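Pleren Shared Offices
Home / Members / Booking a meeting room: frequently asked questions

Booking a meeting room: frequently asked questions

Please read this page before you write to the desk. Most of the questions we receive are answered already.
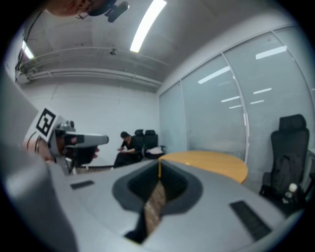

Joon-young Myung asked last month why a room shows as free in the calendar but the door does not open with his card. The card works only from the start time of your own booking. If the room is free and you want it now, make the booking on your phone first, wait a moment, then try the card again.

Who can book a room?

Every member with a monthly desk. Day guests cannot book by themselves, but a member can book for them and must stay in the building during the meeting.

How early can I book?

Up to 17 days before the meeting. We had a longer period in the past and the calendar was full of meetings which did not take place.

How long can one booking be?

Two hours in the daytime. After six in the evening there is no limit, except that the building closes at nine. If you need a room for a whole day, write to the desk and we will look at the calendar together with you.

Can I make the same booking every week?

Yes, for the rooms Castus and Trikley. The small room beside the kitchen is kept for single bookings, so please do not try to enter it again and again by hand. We do notice this.

What happens if I do not come?

The room is released after fifteen minutes and other members can take it. The hours are still counted from your monthly hours. If you cancel before the start time, even a short time before, nothing is counted.

My meeting is going over time. What should I do?

Look at the calendar. If there is no booking after you, press Extend in your booking. If somebody is waiting, please leave the room, also when you need only a few minutes more. The lounge is a good place to finish a talk.

Can I bring food?

Cold food and drinks, yes. Hot food please eat in the kitchen. The smell stays in the carpets for a long time and the next people are not happy about it.

Can I move the tables?

You can move them, but put them back when you finish. There is a plan of the usual order beside the light switch in each room.

Is the sound kept inside the room?

Not fully. Normal talking is fine — a loud call on speaker can be heard in the corridor. For private matters, we advise the room Castus, it has the thicker door.

I left something in the room. Where is it?

The cleaning firm, Dovhaniuk, brings found things to the front desk each morning. We keep them until the end of the next month. Food is thrown away the same evening.

Who do I write to if the booking is wrong?

Ah-rin Ki at the front desk can change or remove any booking. Please give the name of the room and the start time in the first line of your message. She answers between nine in the morning and five in the afternoon. Messages which arrive later are read the next working day.

Were the rules changed in April?

Only one of them. Unused hours do not move to the next month any more. Hours which you saved before April stay in your account until you use them.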